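Section 2: Before You Spend Anything – Planning and Budgeting a Hand-Held Gripper Station

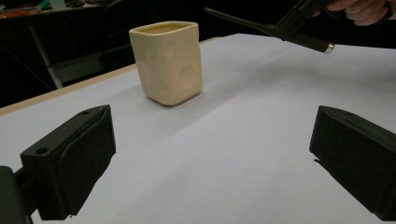
Reading time: 8 min

This section covers what to settle before an order goes in. Unpacking and first power-up are in Section 3. If the kit has already been bought, read 2.4 and 2.6 anyway, as those are where most of the money leaks out afterwards.

The guide is kept by Parvathi Kurian and Silvan Prantl for the sites using the Tinent hand-held gripper. We do the buying as well as the setting up, so the tone is that of people who have had to defend the invoices.

2.1 What the quote leaves out

A quote for a hand-held gripper usually lists the gripper, a mount, a set of finger pads and a licence. It looks like a complete purchase. A cup on a white table between two open fingers looks like a small job, too, and the price of the hardware encourages that view.

Work through these before you reply to the supplier.

1. Write down the task in one sentence, with the object named. "Pick up a ceramic cup and set it down upright" is a task. "General handling" is a wish, and you will be sold the larger package on the strength of it.

2. Write down who will hold the gripper, and for how many hours a week. If that person already has a full job, you are budgeting for a cupboard ornament.

3. Ask for the price of each spare part separately. Pads, screws, cables and brackets should all have a line of their own. A supplier who will only price a "service bundle" should be asked twice.

4. Ask what stops working when the licence lapses. Get the answer in writing.

5. Ask whether recordings can be opened without the supplier's own software. We were told yes by one sales office and no by its own support desk in the same week.

Note: A demonstration at the supplier's premises tells you that the supplier can do it. Ask to bring your own object and your own operator. Ottavio Monti took a mug from our kitchen to the Valentini showroom and the visit became a good deal more useful after that.

2.2 Choosing test objects

Do this before you compare grippers. The objects decide the opening width, the pads and the table, and it makes little sense to buy those first.

1. Pick objects you can replace. One-off pieces from somebody's shelf will chip, and the test ends there.

2. Include at least one object with an awkward shape. A squarish cup with rounded corners and shallow round dimples is a fair choice. The pads will not meet it in the same way from every side, and a smooth straight-sided beaker will hide that from you.

3. Include something pale if your table is white. Cream on white is harder to pick out than the brochure's red block on grey, and your own work will probably have more of the former.

4. Buy duplicates in the same order. Glazes and sizes change between batches.

5. Weigh everything and keep the list with the purchase file.

Set aside 65 for objects at the start, in whatever currency your site uses for petty cash. It feels generous and it isn't. Crockery is cheap until you need matching crockery.

Caution: Do not let the supplier choose the test objects. Famex offered us a boxed "benchmark set", and every piece in it suited the Famex fingers very nicely.

2.3 The table and its surface

You do not need a special table. We have read proposals with an aluminium-framed bench at the top of the list and have not yet met one that could say what the bench was for.

1. Use a flat table that does not rock. Plain wood will do.

2. Cover it with a smooth white sheet. Paper is cheapest and can be thrown away when marked. A laminated board lasts longer but can throw glare back at you, so try a sample under your own lights first.

3. Check whether the sheet covers the whole top. If a strip of bare wood shows along one side, decide now whether you mind. Changing your mind halfway through a run of recordings means two lots of recordings that don't match.

4. Fix the sheet down underneath. Tape on the upper face will catch a finger sooner or later.

5. Leave the working area clear of everything but the object in use.

Note: Look at what stands behind the table from the operator's side. Another bench with a few bright tools on it may do no harm if it is in the dark. Move a lamp and it becomes part of the background. Curtains and screens can wait until you know there is a problem, whatever the accessories page says.

2.4 Lighting, where people overspend

The Zunden lighting kit was quoted to us at 174 per lamp, with two lamps "strongly recommended". The recommendation came from Zunden. Before spending that:

1. Set the table up with the lighting you have.

2. Put a pale object near the middle and open the fingers wide on either side of it.

3. Look at the shadows. A soft grey shadow beside a cup is no trouble. A sharp black one from a finger, falling on white, needs a closer look, as it can read as an edge where there is none.

4. Move the lamp you have. Try it higher, then further off.

5. If the shadow still bothers you, hang a sheet of tracing paper between lamp and table, well away from anything hot.

6. Only now ask for a price.

We got through to May on step 4 and have still not bought the second lamp. Elaheh Parsa, who runs the other station, disagrees with this and has two lamps. Her recordings are a little cleaner than ours. Whether they are 174 cleaner is a matter we have stopped raising at meetings.

2.5 Fingers and pads

The fingers come as black blocks with small screw holes in the upper face and a textured pad on the inner face. The blocks should outlast the project. The pads are consumables and belong in the running costs, though you will find them quoted as if they were bought once.

1. Order one spare pair of pads with the gripper, and no more. They may not suit your objects.

2. Run 50 grips with your most awkward object, then inspect both pads in good light.

3. Look for shine, lifting corners and crumbs of pad material on the sheet.

4. From that, work out how many pairs you would need in a year. Double it if more than one person will use the tool, since everybody squeezes differently.

5. Place the larger order.

6. Keep one unused pair sealed as a reference.

Caution: Check the screws in both fingers before each session and never over-tighten them. A stripped hole means a new block, and blocks are sold in pairs.

Note: Third-party pads exist. We have tried one sort. They fitted, and they cost a third of the price, but the left one came away inside a week. We are not ready to say whether the pad or our gluing was at fault.

2.6 Extra hands and hand tools

Sessions are usually costed for a single operator. Then a second person turns out to be needed at the other side of the table, with a tool in hand, and the staffing line is wrong.

1. Before costing a session, walk through it with one person on the gripper and see how often they have to stop and put it down.

2. If a second person is needed, put their hours in the budget under their own line. Borrowed colleagues are still paid by someone.

3. List the hand tools they will use. Long slender ones are easier to work with over a table, as the hand can stay well back from the object.

4. If any of those tools uses compressed air, price the supply, the hose and the eye protection along with it. Follow your site's own rules for compressed air, and never point it at a person.

5. Agree a spoken word for stop.

Caution: Keep fingers of the human kind clear of the gap while the gripper is closing. The grip is modest, but it is enough to make you drop a cup.

2.7 The budget sheet

Fill in the sheet with these lines, in this order. Leave nothing blank. Write "none" if you mean none.

Gripper and mount
Licence, first year
Licence, second year
Pads, first order
Pads, yearly
Finger blocks, one spare pair
Table covering
Lighting
Test objects, with duplicates
Operator hours
Second person's hours
Hand tools and anything they plug into
Storage for recordings
Getting rid of it all at the end

The second-year licence is the line most often left out, and suppliers do not rush to point it out. Cheuk-hei Mak's first sheet was short by some 151 on that line alone, and it was otherwise the most careful sheet we have had in.

2.8 Before you sign

1. Read the sheet to someone who doesn't want the equipment.

2. Ask whether the task in 2.1 could be done for a month with a borrowed or hired unit. If so, do that first. Tinent will hire by the month if asked by telephone, although the option is missing from their price list.

3. Check that the return period starts on the day of delivery and covers opened boxes.

4. Check who pays the carriage on a return.

5. Send the completed sheet to Silvan Prantl with the quote attached. Sheets without a named operator go back to the sender.

Section last checked Wed 26 August. Prices are those quoted to us and will have gone up.

Next: Section 3, Unpacking and First Power-Up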